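Getting the bins back in shape

Every May I drag the plastic bins off the shelves in our workshop and give them a proper going-over, and every May I'm amazed at how much grit can live in one corner. Screws, sawdust, a dead moth, half a pencil. We have 18 of them now (I blame my neighbor Teodoro Carrillo, who can't pass a yard sale), so I've gotten pretty quick at it.

Start dry. Tip the bin over the trash can, whack the bottom, then run an old paintbrush along the seams. If you go in with water first you just make mud! After that it's warm water, a squirt of dish soap and a soft cloth. No scouring pads, please — I took the shine right off a perfectly good one that way.
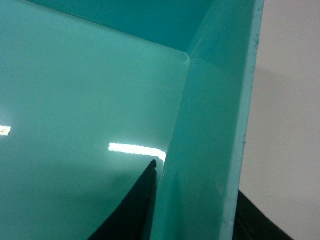 Inside corner of a teal bin. Rounded corners like this one wipe out in one pass.

For sticky stuff, meaning tape goo and old price labels, I rub in a little cooking oil and go have my coffee. By the time I'm back it mostly rolls off under my thumb. Wash again afterward or the oil will grab every speck of dust in the building. 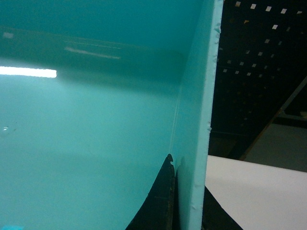

Labels that leave a shadow even after the oil get a paste of baking soda and water, rubbed in gently with a fingertip. Try it on the underside first if you're fussy about the finish. I let everything air-dry upside down on two broom handles laid across the sawhorses, and 7 or 8 at night is when I bring it all in.
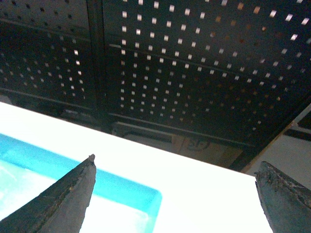 Sorting goes so much better on a bare, light surface. I used to do it on the floor in bad light, and I lost more washers than I saved. A shallow tray on a white table, like the blue one here, is my favorite setup, with small dark parts going in the tray where I can find them and the junk swept off the side. Bohdana Moroz showed me to sort by size first and by kind second, and I've cut my Saturday session nearly in half.

Then there's the question of what goes where. Solid bins get the small loose things, and anything that might still be damp goes in a crate with slotted sides so the air can move.

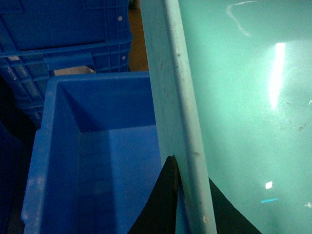 Heavy stuff stays at knee height or lower. I stack the crates only as high as I can lift down without a stool, and I keep one bin empty on purpose for whatever comes home from the next yard sale.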